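I've been running the arm through household jobs in our workshop since February, and people keep asking which of the little tricks are worth copying. So, a few tips from the bench, most of them learned the slow way!

**Start with the boring object.** Our first plan was mugs, cutlery, a bottle of washing-up liquid, the whole kitchen. Far too much. The method we ended up with (we call it Lomik, after the old project folder) begins with one plain wooden block and nothing cleverer. You guide the arm through a pick-up by hand, it has a go by itself, and you only step in to correct the bits it fluffs. Those corrections are what it learns from next.

**Put a mat down.** A bare white table bounces light about, and small things skid when a finger nudges them. A flat brown mat sorted out both for us, and it's kinder to the tabletop too. 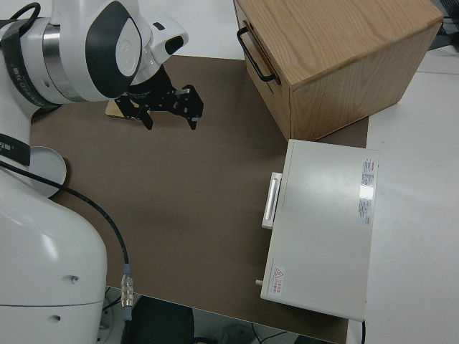 **Correct late.** My instinct was to grab the arm the second it looked wrong, and that taught it very little. If you wait until the fingers have nearly closed in the wrong place, the correction is short and it shows the model the bit that matters. We logged 2,209 tries altogether. With early corrections the arm still missed 53 of the last hundred — with late ones it missed 8. I ran that comparison again at Peneck's place on a different table and the gap was a touch smaller, but still there.

**Drawers come after blocks.** A bar handle is a lovely thing to practise on, but only once picking up is steady. We gave it roughly 3 days of blocks first. Pull straight, go slowly, and stop the arm if the whole cabinet starts to creep along with the drawer. A strip of Erko grip tape underneath cured most of our creeping.

**Mind the cables.** Leave slack for the furthest reach and have a look at the connector before each session. I lost an entire afternoon to a plug that had worked itself half out, and I'd blamed the software for all of it.

**Write down the failures.** I use a Lefèvre notebook, the squared sort, one line per miss: where the block was, which way it was turned, what the fingers did. Blocks turned at an angle near the edge of the mat are still our worst case, and I'm trying those with the gripper coming down more slowly next.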